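Home study participants wanted: household robot trials, Sirkisstead and nearby

Posted September 24, 2024

The Khattak group at Drilteck is looking for households to take part in the second round of Pranon, our study of how robot arms learn small jobs around windows: pulling a blind cord, finding a latch, lowering a shade part of the way and stopping.

The first round finished in August. We compared two ways of teaching the arm. In one, it learned only from sessions recorded in our own lab, where every window is the same height and the lighting is fixed. In the other, it learned from fewer sessions, all recorded in people's homes. The home sessions gave better results on windows the arm had never met, and the gap was widest late in the day, when the room is dark and the glass is bright. Thin cords remain the hardest part. We now need more homes, with more kinds of window, to find out whether the result holds. 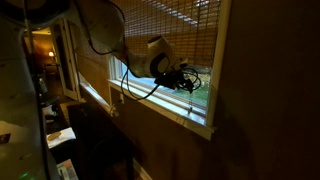
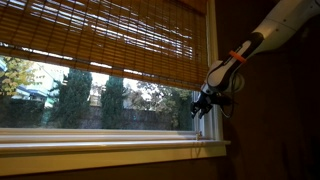
Robot arm at a window with a woven blind

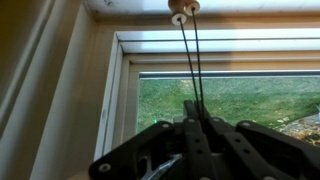 We are recruiting 11 households. Each will have two visits, normally a week or two apart, and each visit takes up to half a day. Two members of the team come along, set up the arm, run the session and take everything away again. You do not have to operate anything. We ask that one adult from the household is at home throughout, though you are free to get on with other things in another room.

You can take part if:

You live in Sirkisstead or within 8 miles of it.
You have at least one ground-floor window with a blind or shade worked by a cord.
There is a clear space beside that window and a mains socket in the same room.
You own your home, or your landlord agrees in writing.

Older blinds are welcome, and so are stiff ones. We are short of woven and roman types in particular. Please don't tidy the cords or replace anything before we come — we would like the window as you use it. Curtains alone are not suitable for this round.

Pets should be kept out of the room while the arm is switched on. Children may watch from the doorway with an adult.

We record video from the arm and from the room. Faces are blurred before anything is stored, and views through the window are blurred as well if you ask us to. You may stop at any point and have your recordings deleted. Households receive a payment after each visit, and we pay for the repair of any damage to a blind or its fittings.

To apply, fill in the short form on the Pranon page of the Drilteck website and attach one photo of the window, taken in daylight with the blind half down. We reply to every application, including those we can't use this time. If you have more than one suitable window, list them all on the same form — we will choose between them when we ring to arrange the first visit.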